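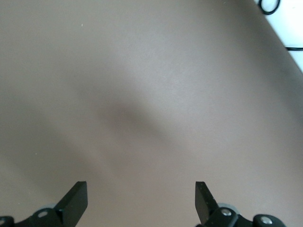

Work Table Inspection, Plumbridge Workshop, Room 13
Saturday, March 7, 2026
Checked by: Tegan Tapsell
Copy to: Marius Toma

1. Top clear of tools, parts and cups
OK.

2. Top clean
OK with comment. A few tiny pale specks on the left side. Wipe before the next job.

3. Surface free of chips, cracks and raised spots
OK. Ran a hand over the whole top. Nothing caught.

4. Edges
OK. Far edge checked end to end, no splinters or sharp corners.

5. Table steady
Needs work. Slight rock when leaning on the left front corner. The foot had backed out. Turned it in by hand but it should be locked with a wrench. Marius to do.

6. Height
70 cm at all four corners after the foot was adjusted.

7. Load label
Missing. The old Kastum label was on the underside and has come off. Limit for this table is up to 233 lb. Nneka Bassey has spares in the office.

8. Cables
Needs work. Black cables past the far edge, one of them in a loose loop. Coil and tie. Keep cables off the walkway side.

9. Lighting
OK. Top is a bit uneven in tone under the lamps, darker toward the middle. Checked it by touch and it is not a dent or a wet patch.

10. Walkway clear
OK on the door side. Window side not checked, Babalola delivery still stacked there.

11. Cleaning supplies within reach
OK. Spray bottle nearly empty.

Result: table can be used for light work. No heavy items until 5 and 7 are closed.

Next full inspection: May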